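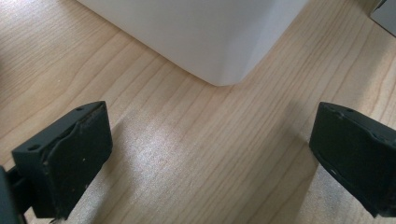
Cliltstead wants its residents to stop throwing away takeout boxes, and the town has spent the summer telling everyone that the answer is a reusable plastic one. The program is called Lusside, it is run out of the public works office, and as of September 2025 it covers every restaurant on the main street that was willing to sign the form. The boxes themselves come from a supplier called Vieira. Put one on a pale wooden table and it is a plain enough object, white and smooth, with the edges softened so there's nothing sharp to catch a sleeve on. It looks like it belongs in a kitchen. Whether it belongs in a public budget is a harder question, and the town's first progress report does not do much to settle it.

The report is short. It says 1,650 containers have gone into circulation since the launch in May. It says the response has been "overwhelmingly positive." It says the program is on track. On track to where, the report leaves out.

What it does include, in a table near the back, is the number of containers returned to a drop-off point in the most recent month on record: almost 200. The report calls that an encouraging base. Another way of reading it is that most of the boxes were somewhere else, and the town can't say where.

Asked about this, Ekaette Tijani, who coordinates Lusside, said the figure was being misunderstood.

"People hang on to them for a while, and that's fine," she said. "They take leftovers to work in them. They put soup in the freezer. A container sitting in somebody's refrigerator is still doing its job."

That may be so. It is a different job from the one described in the spring, though, when residents were told the boxes would travel from restaurant to home to dishwasher and back to the restaurant, over and over, and that the savings would come from all that travel. A box that makes the trip once and then holds cookies for the rest of its life is a very nice gift from the taxpayers. The town still has to buy another one for the next order of noodles.

How it is supposed to work

A customer pays a deposit of $2 on top of the meal and gets the food in a Lusside container. The container goes back to any participating restaurant or to the bin outside the library, and the deposit comes back as a credit on the next order. It does not come back as cash. Restaurants do not wash the returned boxes themselves. A van collects them and takes them to a commercial kitchen in Parkurham, where they are washed, stacked and sent back out.

Tijani said the credit system was chosen to keep the paperwork light for small businesses. It also means a customer who returns a box and then doesn't order again is out the deposit, and a visitor passing through town has little reason to return one at all. The report has no line showing how much in unclaimed deposits has piled up. The town said it would look into adding one.

Then there is the van. Parkurham is not far, but it isn't next door either, and the report compares the containers only with the foam and cardboard they replace. It does not mention fuel, hot water or the driver's hours. Tijani said those costs were "being folded into a fuller picture" and would be available after the next review.

The box itself

On the matter of the container, the complaints are fewer, and some of the praise seems earned. The lid is a real lid, with an outer lip that sticks out past the body, so there is something to get a thumb under. The corners are angled instead of square. The body below is a paler, cloudier white than the top and narrows a little toward the bottom. Several restaurant owners said they liked it better than what they used before, and one said she had bought similar ones for her own home, with her own money, which is about as strong a review as a storage box is likely to get.

There are grumbles even so. A cook at one of the busier places said his counter has no room for a second kind of packaging, and he is still required to offer the disposable kind to anybody who asks. At a sandwich shop, the owner said customers forget what the deposit is for and argue about it at the register. She has taped a note beside the card reader. They argue about the note.

Nobody at the town would say what happens to a container once it has been scratched or stained past the point of being served in. Vieira's agreement with Cliltstead, a copy of which was provided on request, says worn units may be sent back for recycling "where facilities allow." It doesn't name a facility. Tijani said she believed there was one.
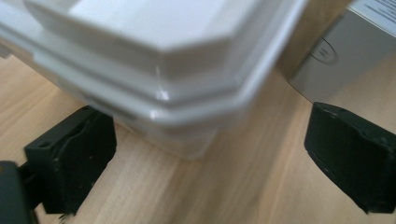 What the town is asking for now

Lusside was set up as a trial. Its staff would now like it to be permanent, and they want money to buy more containers before the holidays, when takeout orders usually pick up. The request goes to the town council in six weeks. No price was attached to the version made public, and the office said the amount was still being discussed with the supplier.

The case for buying more rests on the idea that the program is popular enough to be running short. Restaurants do report running short. But a shortage can mean that a lot of people are using the boxes, or it can mean that the boxes aren't coming back, and those call for different fixes. If it's the second, a fresh shipment would go the way of the last one.

Tijani doesn't accept that. She said return rates are always slow at the start, that residents are still forming the habit, and that a second drop-off bin near the grocery store would help. She would also like to send text reminders to customers who have had a container out for a long time. At present that is not possible, as the boxes carry no individual code and no record is kept of who takes one home.

A few people interviewed on the main street thought the whole thing was a good idea and said so with some warmth. A retired teacher carrying her lunch home said she'd been waiting years for the town to do something about foam. She had used Lusside several times. Asked how many of the containers she had at home, she laughed and said she would have to go and look in the cupboard.

There are cheaper things the council could try first. It could pay the deposit back in cash. It could ask residents to empty their cupboards before it signs another order. It could publish the washing and driving costs alongside the number of boxes handed out, so that people can judge the program on what it costs to run. None of these is in the request.

The progress report can be read at the library desk or requested from public works. Written comments on the Lusside request will be accepted by the town clerk up to the day of the council meeting. Containers can be dropped in the library bin at any hour, rinsed, with the lid on.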